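Merow Street Tenants Assoc. - minutes, Nov 10, 2019

Started late, 12 present. Last minutes approved, no changes.

1. Heat
Boiler went out twice since last meeting. Management says the Jisholm part is on order, no date given. Members want a date in writing. Letter to go out this week, copy to the city if no answer by December.

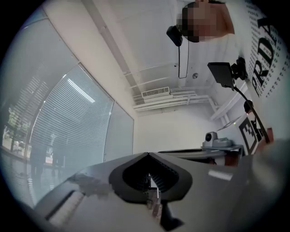

Also the third floor radiators bang all night. Add to same letter. Somebody asked about withholding rent, long discussion, agreed not yet. Check with the legal clinic first.

2. Money
Balance $982. Paid out $100 for copying and the flyer stamps. Bake sale money not counted yet. Motion to keep dues the same next year, passed, 2 against.

3. Laundry room
Hado dryers still eating quarters. Refund slips are in the lobby, please fill them out, the company wont do anything without slips. Request for later hours, first floor units object to the noise. Tabled.

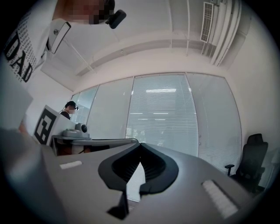
4. Cárdenas Bakery lot
Bakery will let us use the back lot for overflow parking when the street is being plowed. Cars out by 6 am, no exceptions. Need a sign up sheet. Bakery wants plate numbers ahead of time, bring yours to the next meeting or drop in the box.

5. Holiday potluck
December, date depends on the room. Same as last year, bring a dish and label it if theres nuts. Need folding tables and a second coffee urn. 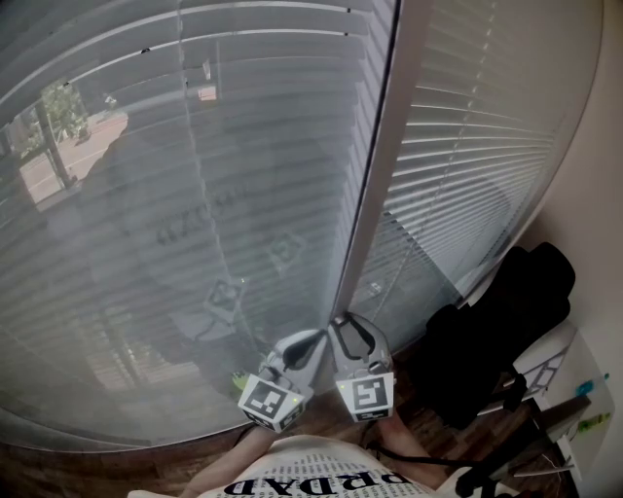 6. Other
Recycling bins overflowing agian. Front door buzzer, units on the left side dont ring. Both to management.

Adjourned.

2 comments
12 shares

Recent
Snow parking rules
Laundry refund slip
Potluck sign up
Minutes archive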